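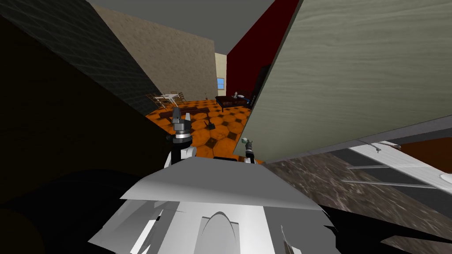
O orçamento antes do robô

Quinta-feira, 17 de fevereiro de 2022

Todo mês de fevereiro aparece em cima da mesa uma proposta com a palavra "piloto" no título. Quem trabalha com planejamento de compras já sabe ler o resto. Haverá um gráfico de retorno que cruza o eixo no segundo ano, uma coluna de economias "indiretas" e um anexo técnico que ninguém da área financeira vai abrir. Neste ano a proposta é de robôs de dois braços para a preparação e a limpeza de apartamentos mobiliados, e o primeiro item da lista é o simulador.

Comecemos por ele. O simulador é a parte barata, e por isso mesmo é a parte perigosa. Uma licença cabe em qualquer rubrica, dispensa obra, seguro e treinamento da equipe de limpeza. Em poucas semanas há o que mostrar: um robô diante de uma bancada marmorizada, um piso laranja de octógonos, uma mesinha redonda com cadeiras lá no fundo, uma garra segurando um objeto pequeno. A diretoria olha e vê uma cozinha. Eu olho e vejo um ambiente onde a bancada não tem gordura, a cadeira não pesa nada que alguém não tenha digitado e nenhum hóspede deixou uma toalha molhada em cima da tomada.

Não tenho nada contra a simulação. Ela serve para descartar ideias ruins antes que custem dinheiro, e nisso é excelente. Se o braço não alcança o fundo da bancada no modelo, dificilmente vai alcançar no apartamento. O problema começa quando a mesma ferramenta passa a servir de prova de que a compra se justifica. Li a proposta da Skana duas vezes à procura de um único número medido em imóvel ocupado. Há 3.000 horas de operação citadas na segunda página. São horas simuladas, informação que está numa nota de rodapé em corpo menor.

Três mil horas de quê, exatamente? De repetição de tarefas em salas geradas por computador, com móveis escolhidos numa biblioteca. Se a biblioteca tem poucas cadeiras, o robô conhece muito bem poucas cadeiras. Nossos apartamentos foram mobiliados em épocas diferentes, por gente com gostos diferentes e, em pelo menos um edifício, por quem comprou o que sobrou de um hotel fechado. Ninguém na reunião perguntou se esse edifício constava do modelo. Perguntei depois, por escrito, e a resposta falava em "capacidade de generalização".

A Rellmont, que concorre com a Skana, faz algo parecido com mais elegância. Oferece o robô em regime de assinatura, o que tira o valor do investimento e o joga na despesa mensal. Para quem precisa fechar o ano, é um alívio. Para quem vai pagar a conta nos anos seguintes, convém ler a cláusula de reajuste, a de deslocamento do técnico e a que define "desgaste normal" das garras. Uma garra é uma peça que encosta em tudo. Chamar a troca dela de eventualidade é otimismo de vendedor.

Há também a questão do espaço, que nenhuma das planilhas trata como custo. Um robô com dois braços estendidos precisa de lugar para ficar de pé, para girar e para abrir a porta do armário sem bater no próprio corpo. Em apartamento pequeno, essa folga sai de algum móvel. Vamos retirar a mesa de jantar para a máquina passar? Se for isso, que conste do orçamento, junto com a queda na avaliação dos hóspedes que gostam de comer sentados.

E há as pessoas. A proposta afirma que 80% do tempo das equipes de limpeza seria "liberado". Liberado para quê, não diz. Conheço o destino habitual dessa palavra. Se a intenção é reduzir o quadro, a diretoria deve escrever isso e calcular as rescisões. Se a intenção é manter todos, a economia prometida não existe e o retorno no segundo ano também não. As duas versões circulam no mesmo documento, em páginas diferentes, conforme o leitor que se pretende agradar.

Dirão que com esse espírito ninguém compraria nada. Compramos bastante. O sistema de fechaduras da Strebel passou por quatro meses de teste em imóveis ocupados, com hóspedes de verdade esquecendo senhas de verdade, e foi aprovado com um orçamento maior do que o pedido inicial, porque o teste mostrou que faltavam baterias e atendimento noturno. Foi um processo chato e a compra saiu boa. Gostaria do mesmo tédio desta vez.

O que eu proporia é modesto. Que se pague o simulador com verba de estudo, separada, com data para acabar e sem opção automática de compra. Que os apartamentos modelados sejam os nossos, a começar pelos piores. Que, antes de qualquer contrato, cada fornecedor trabalhe duas semanas no residencial Ekevden, em dias de troca de hóspedes, e que se registrem as intervenções humanas: quantas vezes alguém precisou desencalhar a máquina, recolher o que caiu, terminar a tarefa. Esse registro deve ser feito pela equipe de limpeza e pago como hora de trabalho. O fornecedor pode acompanhar, de preferência calado.

Que se orce, por fim, a saída. Toda proposta traz o custo de entrar e quase nenhuma traz o de desistir: a multa, a devolução, o transporte, a recontratação de quem foi dispensado cedo demais. Na proposta da Skana procurei essa linha e não encontrei. Na da Rellmont ela existe, sob o título "transição", com o valor "a definir".

A votação do orçamento continua marcada para o fim do mês. Meu voto, até que alguém preencha esse campo, é contra.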